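Sindeo Automation Outreach — Progress Report to the Malteck Fund
02/11/2018

Dear friends at the fund,

It has been a full few months since our last report, and I am glad to say that most of what follows is good news. The big item this period was the open day we had promised you in May, which your grant paid for almost entirely. We had hoped for a decent turnout and ended up welcoming some 200 visitors, a good many of them people who had never been near this kind of work before and who stayed far longer than they had planned to.

We kept the program loose on purpose. Guests came in small groups of up to eight, had a short talk about how robots learn a task from people doing it first, and then went to watch the work itself. Last year we put everything behind a rope, and several of you told us kindly (and you were right!) that it felt like a museum. So this year our staff worked with the hand-held grippers close by the guests, and stopped to talk whenever a question came up, which was often.
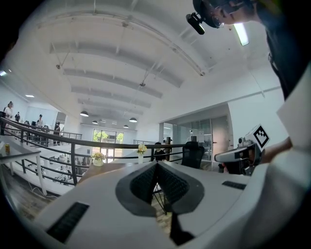
The questions were better than ours would have been, I must admit. One retired machinist wanted to know how worn finger pads change the recordings, and that led to a long conversation that has since turned into a small study of its own — more on that in the next report. A group of teachers from the Wan school asked whether their older students could try a session, and we have agreed on a first visit in the spring.

On the money side, we spent 3000 dollars of the outreach line, mainly on printing, snacks and the bus from the station. The bus was worth every cent. Signs were the one place where we fell short, and quite a few guests went to the wrong entrance before finding us. We have set aside a little from the remaining balance to put that right.

The Flarka demonstration, where a robot arm was to repeat the tasks people had shown it, did not go ahead. The arm came back from repair too late for us to test it properly, and we did not want to run it around guests without that. We would like to move it to the next open day, at no added cost to you, and would be grateful for your approval.

Feedback cards are still being typed up. We have been through 30 so far, and the request that keeps coming back is for more time with the staff and a shorter talk. I will gladly cut my slides.

With warm thanks from all of us,
The outreach office, Sindeo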